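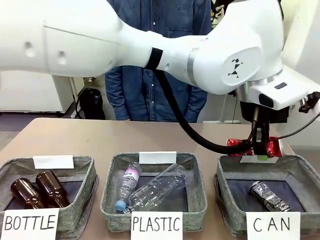 投稿者：kanchiku　｜　絵本・児童書フォーラム ＞ 書誌と版　｜　4月　午前9:40

件名：『Brernach』合本版のランタンの色、改訂か製版ミスか

Elsie Naylorの絵本『Brernach』（文はNatalie Furnival）について、Prendow社の初版と、Haworth社から出た合本版を並べて確認しています。合本版は全104ページで、『Brernach』と続編『Skerkutthorpe』の2作を収めています。

問題にしたいのは、渡し守が対岸に向かって漕ぎ出す見開きです。舳先に吊られたランタンの光が、Prendow版では黄色、合本版では緑がかった色になっています。周囲の夜空の青、船体の墨線には目立った差がありません。光の輪の部分だけが違います。

原書は3色刷（黄・青・墨）で、Naylorは色ごとに別々のフィルムに描き分ける方式をとっていました。一枚の彩色原画を撮影して分解したものとは事情が異なります。つまり、この本には「完成した絵」としての原画が存在せず、刷り上がって初めて絵になります。そのため「原画ではどうだったか」を見て決着させる方法が使えません。

合本版の巻末にはFurnivalの短い後記があり、次の一節が含まれます（私訳）。

「エルシーは再刊にあたって版を見直し、いくつかの箇所に手を入れた。彼女は昔から、夜の場面が明るすぎると言っていた。」

私はこれを根拠に、ランタンの緑は著者による改訂と考えています。黄の版の上に青の版を重ねれば緑になるので、青の版で抜いてあった部分を意図的に埋めたと読めます。夜の場面を暗くするという方針とも一致します。

他の本を所有している方、特にPrendow版の後刷をお持ちの方の所見を求めます。

offset_neko
午前10:15

結論から書くと、製版段階の脱落だと思います。

描き分けの場合、光の輪を黄色く残すには青版に抜きが必要です。抜きの作り方は2通りあります。ひとつは、青のフィルム上で最初から光の部分を塗らずに残す方法。もうひとつは、青は全面に塗っておき、別に用意したマスクを重ねて焼き付け時に抜く方法です。Naylorは水彩のにじみを青版に使う人なので、夜空に筆を通すときに丸い縁をきれいに避けるのは難しい。後者だった可能性が高いと見ます。

後者だとすると、マスクは版下の付属物です。本体のフィルムとは別の紙袋に入れられたり、製版所に残ったりします。Prendow社からHaworth社へ資材が移った際にマスクが失われていれば、青版はランタンの上にもそのまま刷られます。結果は緑です。

後記の「いくつかの箇所に手を入れた」は、ランタンのことだとは書いていません。

kanchiku
午前10:32

offset_nekoさん、マスクの件は考えていませんでした。ただ、マスクが失われていたのなら、校正の段階で著者が気づくはずです。合本版の刊行時、Naylorは存命で、後記の書きぶりでは校正にも関わっています。

灰表紙
午前11:04

後記の書きぶりから校正への関与を読み取るのは無理があります。「版を見直し」の原文は何になっていますか。

kanchiku
午前11:11

原文は "went back over the plates" です。

灰表紙
午前11:26

それなら「版を見直し」の訳で構いませんが、platesが何を指すかが曖昧です。児童書の編集者や著者がplatesと書く場合、図版（印刷された挿絵）のことも、印刷用の刷版のことも、描き分けのフィルムのこともあります。Furnivalは文章の人で、製版用語を厳密に使っている保証がありません。

図版という意味なら、NaylorはPrendow版の刷本をめくって眺めただけとも読めます。フィルムに触ったのか、刷本に赤字を入れたのか、この一文からは決まりません。

もうひとつ、「夜の場面が明るすぎる」という不満は、青の濃度の話にも読めます。合本版の夜空全体の濃度はPrendow版と比べてどうですか。目立った差がないと書いておられますが、目視ですか。

kanchiku
午後0:20

目視です。昼光色の灯の下で、同じ見開きを左右に並べました。濃度計は持っていません。本文紙の白さが違うため、濃度の比較は目視では信用できない点は認めます。

mizuhiki
午後1:05

Prendow版の後刷を持っています。奥付の表記から3刷です。該当の見開きを高倍率のルーペで見ました。

・ランタンの光の輪は黄色。青は載っていない。
・光の輪の左の縁に、紙の白が細く出ている。黄版が右へずれているためで、同じ見開きの岸の草にも同方向のずれがある。
・光の輪の縁は硬い。水彩のにじみがここで急に切れている。
・青版は網点で階調を出している。縁で網点が途中から欠けている。

最後の点が参考になると思います。筆で避けて描いたものを網撮りした場合、縁の部分は点が小さくなりながら消えていきます。点が円弧に沿って切れているなら、網をかけた後の工程で抜いたことになります。offset_nekoさんの言うマスク説に合います。

offset_neko
午後1:18

mizuhikiさん、それは決定的に近いです。網点が欠けているなら後工程の抜きです。

toji_ya
午後1:50

水を差すようですが、マスクで抜いていたことと、合本版でマスクが失われたことは別の命題です。マスクがあって、著者が「今度は使わない」と指示した場合も、刷り上がりは同じになります。今のところ、緑という結果から二つの原因を区別する材料は出ていません。

区別したいのであれば、同じマスクで処理されていたはずの別の箇所を調べるべきです。マスクは見開き単位で作るのが普通なので、同じ見開きの中に他の抜きがあるかどうかを見てください。たとえば月や窓です。紛失ならその見開きの抜きは全部消えます。著者の指示ならランタンだけが消えて、他は残っている可能性があります。

kanchiku
午後2:14

同じ見開きには、対岸の小屋の窓があります。Prendow版では窓は紙の白のままです。合本版を見直したところ、窓も白のままでした。

toji_yaさんの基準に従えば、ランタンだけが消えているので、著者の指示という解釈に有利になります。

mizuhiki
午後2:31

待ってください。窓の縁を見ました。窓のほうは、青の網点が縁に向かって小さくなりながら消えています。つまり窓は最初から塗り残しで、マスクを使っていません。マスクが紛失しても窓は白く残るので、この箇所は判定に使えません。

toji_ya
午後2:38

了解しました。では窓は除外です。

kanchiku
午後2:45

除外に同意します。有利と書いた部分は取り下げます。
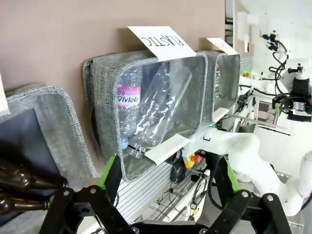 合本版の本文紙はPrendow版と同じものですか。
別の紙です。Prendow版は無塗工の上質紙で、合本版は軽い塗工の入った紙に変わっています。黄インキは下地の白さの影響を受けやすく、同じ版でも見え方が変わりますが、黄が緑に転ぶほどの差にはなりません。ランタンの件は紙では説明できないと考えてよいです。

上の質問は別スレッドで受けたもので、答えと併せてこちらにも転記しておきます（投稿：offset_neko、午後3:10）。

灰表紙
午後3:36

紙の話が出たので、造本についても確認させてください。104ページという数字が少し気になっています。

2作それぞれの単行本の本文は、絵本の通例どおりの台割に収まっているはずです。合本にするなら、前付と後記を足しても104ページは多い。どこで増えているのか、合本版をお持ちの方に台割を見てもらえないでしょうか。間に何か入っているなら、そこに著者の関与の手がかりがあるかもしれません。

kanchiku
午後4:02

背の側から確認しました。糸綴じなので折の境目は読めます。

増えている主な原因は、見開きの展開の変更です。Prendow版で左ページに文、右ページに絵という組み方だった場面の一部が、合本版では文のページと絵の見開きに分けられています。加えて、作品の間に扉と白ページ、後ろに後記、さらにNaylorの鉛筆の下描きが付録として載っています。

付録の下描きには、ランタンの見開きの構図案が含まれます。単色なので色はわかりません。ただ、余白に書き込みがあり、"keep lamp clear" と読めます。

offset_neko
午後4:09

clearと書いてあるなら抜き指示です。青を載せるな、という意味になります。改訂説にはかなり不利な材料です。

kanchiku
午後4:20

下描きは初版制作時のものです。初版で抜いていたことは双方とも認めていますから、この書き込みは初版の意図を裏づけるだけで、再刊時の意図については何も示しません。

灰表紙
午後4:33

kanchikuさんに同意します。clearについても、「透明に」「はっきりと」のどちらもありえます。輪郭を明瞭に描けという自分宛のメモとも読めます。

見開きの展開が変わっている点のほうが重要です。文を別ページに移したのなら、墨版から文字を外して組み直しています。墨版は必ず作り直されているわけで、フィルムがそのまま移されたという前提が崩れます。

offset_neko
午後4:51

そこは実務上あまり問題になりません。文字は墨版と別の版下で持っていて、焼き付け時に絵の墨と合わせるのが普通です。外国語版を作るときに文字だけ差し替えるためです。Prendow社も共同出版で他言語版を出していたので、文字は分けていたはずです。絵の墨フィルムはそのまま使えます。

判別法としては、墨の線の細い傷やゴミの跡を両版で照合すればよいです。同じ位置に同じ傷があれば、同じフィルムから起こしています。

mizuhiki
午後5:27

照合には合本版も必要ですが、手元には3刷しかありません。kanchikuさん、船尾の舵の下に、波の線と交差する短い斜めの線がありませんか。絵としては意味のない線で、私の本では墨で出ています。フィルムの引っかき傷と思われます。

kanchiku
午後5:41

合本版にあります。Prendow版の初刷にはありません。

mizuhiki
午後5:46

初刷になく、3刷と合本版にあるのですね。では、傷は初刷と3刷の間に付いたもので、合本版はその傷付きのフィルムを継承しています。墨に関しては、フィルムがPrendow社からHaworth社へ渡ったと見てよさそうです。

offset_neko
午後5:58

同意します。墨が渡っているなら青と黄も一緒に渡っているでしょう。袋が別のマスクだけが落ちた、という筋書きはむしろ補強されました。

toji_ya
午後6:15

補強されたのは「資材が移動した」までです。「マスクだけが落ちた」はまだ推測です。マスクも一緒に届いていた可能性は同じだけ残っています。

灰表紙
午後6:40

別の方向から考えます。マスクが必要な箇所は、この見開きだけではないはずです。Naylorが夜空に大きく筆を通す描き方をするなら、ほかの夜の場面にも後工程の抜きがあるでしょう。『Brernach』の夜の場面を全部当たって、抜きの痕跡がある箇所と、合本版での結果を一覧にすれば、紛失の範囲が見えてきます。全部緑なら一括紛失、まちまちなら個別の判断が入ったと考えられます。

続編の『Skerkutthorpe』は制作時期が後なので、別扱いにしたほうがよいと思います。

kanchiku
午後7:22

夜の場面を確認しました。ルーペでの網点の観察は慣れていないため、縁が硬いか柔らかいかだけで分類しています。

・冒頭の波止場：街灯の光。Prendow版は黄、縁は硬い。合本版も黄。
・漕ぎ出しの見開き：ランタンの光。Prendow版は黄、縁は硬い。合本版は緑。
・霧の場面：月。Prendow版は白、縁は柔らかい。合本版も白。
・帰着の見開き：ランタンの光。Prendow版は黄、縁は硬い。合本版は緑。

波止場の街灯が黄のまま残っている点に注目しています。縁が硬いのでマスク使用と推定され、しかも合本版で生きています。緑になったのはランタンの場面だけで、どちらも舟の上です。一括紛失では説明できません。

私はここから、Naylorは舟のランタンに限って青を載せたという見方に戻ります。
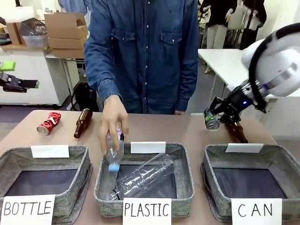 物語の筋との対応もあります。波止場の街灯は町の側の灯で、舟のランタンは渡し守の灯です。Furnivalの文では、漕ぎ出しの場面に "a small light, and not a warm one" とあります。Prendow版の黄いランタンは、この文と合っていません。緑がかった光であれば合います。文と絵の食い違いを、再刊の機会に絵の側から直したと考えると、後記の「手を入れた」とも整合します。

offset_neko
午後7:40

文と合うから著者の意図だ、という論法は採りません。偶然に文と合う事故はいくらでもあります。

街灯が残った理由は、マスクの管理単位で説明できます。波止場は冒頭の場面で、見返しの直後の折に入っています。漕ぎ出しと帰着の見開きは別の折です。製版資材は折ごとに束ねるので、特定の折のマスクが落ちれば、ちょうどこの分布になります。kanchikuさん、漕ぎ出しと帰着はPrendow版で同じ折に入っていますか。

kanchiku
午後7:55

Prendow版の初刷は無線綴じに近い作りで、折の境目が読めません。背を開くつもりはありません。

mizuhiki
午後8:12

3刷は糸綴じです。漕ぎ出しの見開きと帰着の見開きは、同じ折の中にあります。波止場は別の折です。

ただし初刷と綴じ方が違うのなら、台割も組み替えられているかもしれません。

toji_ya
午後8:30

綴じ方が変わっても面付けは引き継ぐことが多いです。折丁を糸でかがるか、背を削って糊で固めるかは、折った後の工程だからです。とはいえ、無線の場合は折の途中に貼り込みを入れるなど例外もあります。同じ折だった可能性が高い、という程度にとどめておくのが妥当です。

現状を整理します。

確からしいこと
・Prendow版のランタンの抜きは、網をかけた後の工程で処理されている（mizuhikiさんの3刷による観察）。
・墨のフィルムは傷の一致からHaworth社に渡っている。
・合本版で緑になったのは、3刷で同じ折に属する場面に限られる。

未確定のこと
・マスクの有無。
・Naylorが再刊時に校正を見たかどうか。
・後記のplatesの意味。

分布は折による説明とも、舟のランタンという主題による説明とも両立します。たまたま両者が重なっているので、分布だけでは決まりません。

灰表紙
午後8:44

その折の中に、舟のランタン以外で縁の硬い抜きがあればよいわけです。mizuhikiさん、その折に昼の場面は含まれますか。昼の空でも、雲や帆を後から抜いている可能性があります。

mizuhiki
午後9:20

その折を全部見ました。中州の場面に洗濯物を干している絵があり、シャツの一枚だけ縁が硬いです。ほかの洗濯物は塗り残しで、この一枚は後工程の抜きに見えます。青の網点も縁で欠けています。私の本ではこのシャツは薄い黄色です。

合本版ではどうなっていますか。

kanchiku
午後9:37

確認しました。合本版では、そのシャツは黄緑です。ほかの洗濯物は白のままです。

offset_neko
午後9:41

これで折単位の紛失です。洗濯物のシャツを黄緑にする物語上の理由はありません。

kanchiku
午後9:58

シャツの件は改訂説に対する強い反証と認めます。昼の場面なので「夜が明るすぎる」という理由も使えません。

ただ、完全に撤回するのは保留します。中州のシャツは、続編『Skerkutthorpe』の冒頭で渡し守が着ているシャツと同じ柄に見えるからです。続編でのシャツの色は、単行本でも合本版でも黄緑です。合本にするにあたって2作の間で衣服の色をそろえた、という解釈の余地が残ります。

灰表紙
午後10:10

柄が同じというのは、どの程度の一致ですか。

kanchiku
午後10:16

襟と縦縞です。縦縞の本数までは一致しません。

灰表紙
午後10:21

それは弱いと思います。縦縞のシャツはNaylorの本には何度も出てきます。

toji_ya
午後10:35

弱いですが、反証もできません。続編のシャツの黄緑が、黄と青の重ねで作られているのは当然として、青の網の調子を比べてみてください。続編のほうは意図して作った黄緑なので、青は平網か、少なくともシャツの形に合わせて置かれているはずです。合本版の中州のシャツが事故なら、その青は背景の空の筆跡がそのまま横切っているだけです。シャツの輪郭を無視して、空から連続しているはずです。

ランタンについても同じ検査ができます。光の輪の中の青が、外側の夜空の筆のむらと連続しているかどうかです。著者が新たに埋めたのなら、継ぎ目が出ます。

offset_neko
午後10:42

その検査は良いですが、片方向にしか効きません。連続していれば事故と断定できるかというと、著者が「マスクを外せ」と指示した場合も連続します。継ぎ目があれば改訂で確定、連続していれば従来どおり、です。

toji_ya
午後10:45

そのとおりです。

kanchiku
午後11:18

見ました。ランタンの輪の中の青には、左上から右下へ流れる筆のむらがあり、輪の外へ途切れずに続いています。シャツも同様で、空のむらがそのまま横切っています。継ぎ目は認められません。

したがって、Naylorが青版に新しく描き足したという当初の主張（抜いてあった部分を意図的に埋めた）は撤回します。残るのは、マスクを使わない指示があったかどうかだけです。

mizuhiki
午後11:25

指示の有無は刷本からは出ません。Haworth社に製作時の校正紙が残っているかどうかでしょう。

灰表紙
午後11:32

後記の「いくつかの箇所に手を入れた」に該当する箇所が、ランタン以外で見つかればそれでも足ります。たとえば霧の場面の月の位置や、墨線の加筆です。今日の照合で、ランタンとシャツ以外に絵の異同はありましたか。

kanchiku
午後11:50

帰着の見開きで、桟橋に立つ犬の尾の向きが違います。Prendow版は下がっていて、合本版は上がっています。墨線です。当初はランタンばかり見ていて、記録していませんでした。

offset_neko
午後11:53

尾の向きは事故では変わりません。墨版には手が入っています。

となると、Naylorは再刊時に帰着の見開きのフィルムを手元に置いていたことになります。墨だけ触って青は見なかったのか、青も見た上で緑を通したのか。私は前者だと思いますが、今朝ほど強くは言いません。

toji_ya
午前0:10

著者は刷り上がりを見ずに、墨のフィルムだけを直した可能性が十分にあります。描き分けではフィルムはどれも単色の濃淡にしか見えないので、墨だけを机に載せていればランタンの色には気づけません。

kanchiku
午前0:24

Haworth社の編集部宛に、校正紙の所在と、帰着の見開きの墨版の修正記録について問い合わせる文面を作ります。犬の尾とランタンの両方を項目に入れます。返答があればこのスレッドに追記します。

mizuhikiさん、3刷の犬の尾はどちら向きですか。

mizuhiki
午前0:31

下がっています。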